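Recording your first pick-and-place demos

Hand-held grippers are my favorite way to teach a robot, and you can be good at it in an afternoon! Put one in each hand, start recording, and do the job at the speed you'd want the robot to do it.
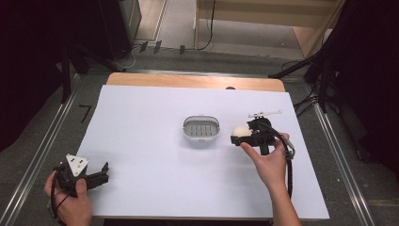

Grip pressure is where most beginners slip up. Squeeze until the jaws just stop closing, then hold steady all the way to the drop. With something egg-shaped like ours, bring it in low beside the dish and keep your other gripper parked off to the side - open and still.

Pause, let go, back straight out. Do 28 good ones before you change the layout, then send them to Mandla for a first training run.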